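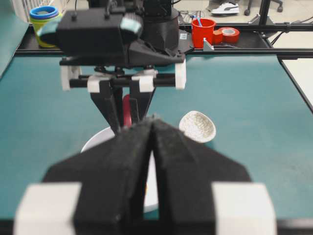

Our pair of grippers over the teal table, with the foam-padded fingers up close.

Grorkitz Foam Finger Pads: a review after a long spring of use

I have been meaning to write this one up since the pads went on, and Lucyna Pawłowska, who shares the two-arm cell with me, has been reminding me kindly every few weeks. So, with a cup of tea at my elbow and July nearly gone, let me tell you how we have been getting on.

We bought the Grorkitz pads to replace the bare plastic fingertips our arms came with. Bare tips are fine on blocks, but they are hopeless on anything smooth and curved, and our days are mostly bowls and cups and small light things that like to skate away. The pack has 11 pads in it, an odd number that I still can't explain (two fingers to a gripper, after all!), plus a sheet of spare adhesive and a little folded card of instructions.

Fitting them took me most of an afternoon the first time, and I would put half of that down to my own impatience. You have to get every bit of old glue off the finger first. I used rubbing alcohol and an old toothbrush, then let the fingers sit while I had lunch. The card says to press each pad down for a minute. I would go longer, and start from the tip and work back, or you will trap a bubble that lifts the edge within a few days. Then close the gripper slowly and look at how the tips come together. Mine met a hair off center and I had to peel one and start again — annoying, but the adhesive forgave me once.

Please don't forget to redo your closing position afterward. The foam adds thickness on both sides, so the old closed position squeezes much harder than you want. I ran a whole morning like that before the motor started complaining, and I felt rather silly. We now check it with a paper strip every time a pad is changed, and Lucyna writes the new value on masking tape inside the tool drawer.

As for wear, our first set went 2204 grasps before a corner began to curl, and the second came off at 600 when I snagged it on a table edge, so I can't blame Grorkitz for that. The surface does pick up lint. A lint roller takes care of most of it, and a barely damp cloth gets the rest. Keep solvents away once the foam is on, as it goes gummy.

We also tried the Kernia silicone sleeves for a while. They grip harder and wipe clean in seconds, but they tug at light objects when the fingers open, and I kept having to nudge things back into place. For heavier parts I might well choose Kernia.

My one real grumble is the price of the spare adhesive, sold only with a full pack. I would buy the pads again, and in fact I have a second pack on the shelf, waiting for the left arm's turn.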